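Open day at the Kosberg reuse center, April

Quick notes before I forget it all. Got there late, parking was full, ended up on the grass behind the Plasis warehouse. Coffee free, cake not. Catinca Grecu took our group around – 18 of us, too many for the hallways.

First stop intake. Old office PCs come in by the pallet, get a tag, get weighed. 116 towers that morning from one insurance office. Then the opening-up area, plenty of Dells.
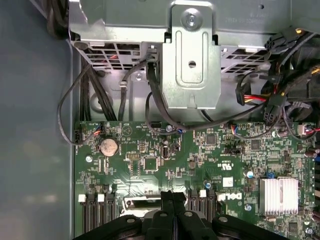 What happens to the hard drives?
They come out first and get wiped on site, and any that fail the wipe go in the shredder. You can ask for a certificate.

Shredder was off for lunch, pity. Catinca showed us a tub of the bits instead. Next room was monitors and printers, smelled of toner, didnt stay long. Desktops are still the biggest share of the work – green boards, steel cages, lots of screws. 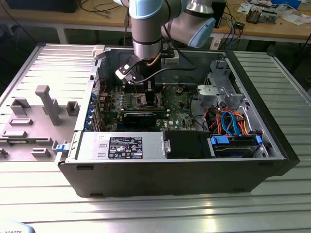

The shop

Small, hot, busy. Refurbished desktops from 50, with a keyboard if you ask nicely. Pao-chu Leung runs the register and knows every cable in the place. Bought a Laltimow desk lamp, works fine. Cash only untill the new card reader comes.

Bus back leaves from the front gate at 18 past the hour.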